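Ticket: Lelcombe extension, rear bedroom wall damp at skirting
Status: open, waiting on roofer
Opened: August

7:40 am. Owners rang. Brown patch on the new plaster, rear bedroom, left of window. Says it grew overnight. Site notes say that wall was skimmed in July, so drying out is possible but doubt it.

9:15 am. On site. Meter reads 27 at skirting, normal higher up. Pipe run is 700 mm away and holds pressure, so not plumbing. Checked window seal, fine. Gutter above is fine too.
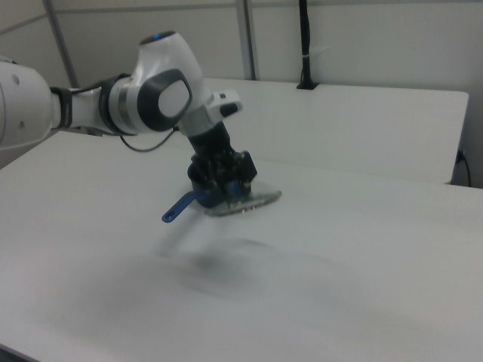
Robotic arm with black gripper over the white tabletop.

10:30 am. Lifted 3 slates at the abutment. Flashing is dressed short, stops before the corner. Van Dijk drawing shows it lapped 90 mm past, ours isnt close. Water test with hose, patch got darker inside within the hour. Pretty sure thats it.

11:50 am. Called Irkville yard for lead. None cut to width, can have it tomorrow. Taped and sheeted for now, owners told to keep the bed off the wall and leave the heating low.

2:05 pm. Looked back at the Taladitz job, same detail, same crew. Want that one checked before it rains. Seperate ticket to be raised.

To do: new flashing, re-bed slates, hose again. Plaster stays as is until meter drops. No painting!! Decorator is booked, need to push him back.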